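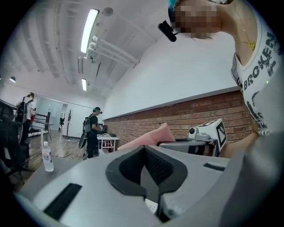
The Competition Nobody Enters Twice

By Efua Agyeman

The Lodthorpe Wine Challenge received 1,252 bottles in September. They came in by courier and by van, and one importer brought his in the trunk of a taxi. Each bottle cost its producer an entry fee, and each was poured for a panel of four judges who saw only a number and a glass.

I sat in on the tasting for two days. I had judged at smaller events before, and I wanted to know what a medal sticker on a supermarket bottle is worth to the person who buys it.

The answer depends on which number you look at. Hanan Zoubi, who has run the judging at Lodthorpe since it moved out of the old corn exchange, gave me the full results sheet without being asked twice. Well over half of the wines got something. Most of that was bronze. Gold was rare, and a few categories had none at all.

"People assume we hand them out," she said. "Then they see the sheet and ask why their wine got nothing."

The mornings start with whites. A flight is up to 30 glasses, and the judges work through it in silence before anyone is allowed to talk. Scores go down in pencil. Only then does the panel chair read them out, lowest first, and the discussion begins. When the scores are close, it takes less than a minute. When they are not, it can take as long as the rest of the flight put together.

One wine on my first morning split the table in half. Two judges had it near the top of their sheets and two wanted it thrown out for volatile acidity, the nail polish smell that comes from a ferment gone a little wrong. Qianru Pan, who was chairing, called for a second bottle. The second bottle was the same. It ended up with a bronze, a score none of the four had given it.

I asked her later if that bothered her.

"It's an average," she said. "An average of people who disagree. You could print that on the sticker but it wouldn't sell much wine."
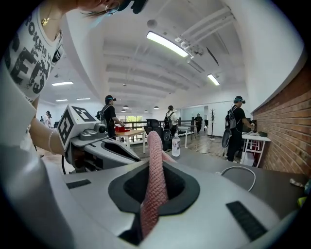
Pan trained as a chemist and still keeps records the way one would. For the past few years she has slipped duplicate pours into her own flights, the same wine under different numbers, and written down how far apart each judge's scores land. She showed me the notebook with the names covered. The steadiest judges moved by a point or so. Others gave the same wine a silver before lunch and nothing after it. She does not drop people for one bad day, but she does move them to different panels, and she puts the erratic ones next to the steady ones.

The order of the glasses matters more than I expected. A soft, ripe wine poured after three sharp ones gets marked up. Pour it after three others like itself and it disappears. Lodthorpe now runs some flights backward for half of the panel, so that no wine is last for everybody. It adds work for the pouring team and the chairs complain about it every year.

Then there is the question of who pays. Entry fees cover the hall, the glassware and the judges' hotel rooms. Producers who win can buy stickers by the roll. Aksel Bjarnason buys wine for Pellero, a chain of shops that carries a lot of medal winners, and he was open about what the stickers do for him. A bronze does nothing, he said. A silver helps a little with grapes people have never heard of. A gold on a bottle priced for a weeknight will sell out before he can reorder.

"I don't taste the medal," he said. "I taste the wine and then I'm pleased if it has one."

Small producers see it differently. Naledi Motaung makes a chenin blanc called Mokgethi, and she has entered it at Lodthorpe and at a rival event, Ulten, with the same vintage from the same tank. It took gold at one and came away with nothing from the other. She would rather I didn't say which. The fees for both came to almost what she spends on corks, and she had to decide this fall if she would pay them again.

She has entered one of them. Her reasoning is simple enough. Her importer puts the gold on the front page of his list, and restaurants that had not answered her emails have started to. She does not think the wine got better on the day it won, or worse on the day it didn't.

The buyer in the shop has less to go on. A gold from a panel that tastes blind, discusses its scores and calls for second bottles means several trained people liked the wine at the same table on the same morning. I would take that over a back label. I would want to know the year on the sticker too, and it is worth checking, as I have seen a medal for one vintage stuck on the next.

Results from Lodthorpe go out to producers this month. Zoubi expects the phone calls to start the same afternoon.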